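**Folding big microfiber towels**

**galus41:** I fold mine in thirds the long way, then in half twice. The lavender one never stays flat. The fleecy side grabs itself and the hem ends up in a ridge down the left. 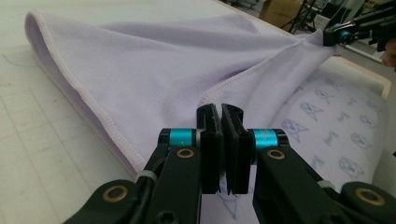
I've tried starting from the other end and get the same ridge. Anyone have a better order?

**Csonka_11:** Halves first, then thirds. Line up the hems before you press anything down.

**trinelwood:** Disagree. Halves first makes it too thick for my shelf. I roll them.

**galus41:** Rolling takes up too much room here. Will try halves tonight.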